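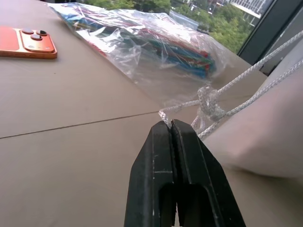
What's the best way to stop cut ends from unraveling on a macrame plant hanger? I'm making my first one for the porch and I'm having so much fun with it, but the ends are driving me up the wall. My white braided cord already has an end that looks frayed, sticking out past a big loose knot, and I haven't even hung anything yet! I bought a 200 foot roll of it at Holst and would like to use every bit. The hanger will hold a spider plant in a clay pot, and I want it up by May. Tape works for a day or so and then peels. Also, is it okay to leave knots loose while I work or should I be pulling them tight as I go?

Asked March 13, 2025
2 answers

Charalambos Balaskas
Oh you are going to love this hobby! I've made more than 4 of these for my sister alone and she keeps asking.

First find out what your cord is made of, it should say on the roll. If it's nylon or polyester you can melt the end with a lighter. Hold it next to the flame, not in it, and let it cool before you touch it (ask my thumb). Do it outside or by an open window. If it's cotton, don't do that, it just burns. For cotton I wrap the end with sewing thread, ten turns or so, pull the tail under with a needle, and put a dab of white craft glue on top. Let it dry overnight. It lasts for years, even on a porch.

On the knots, leave them loose until you've done a full row, then go back and snug them all to the same height. You can still fix a mistake that way, and you will make some, I still do. Check that all four arms are the same length before you tighten the bottom gathering knot or the pot will lean. Mine leaned for a whole summer.

Cotton does stretch outdoors when it gets rained on, so hang it a couple of inches higher than you want it.

Please post it when it's up!!

porchfern
Just tie a knot in the end and trim it close. Clear nail polish works too.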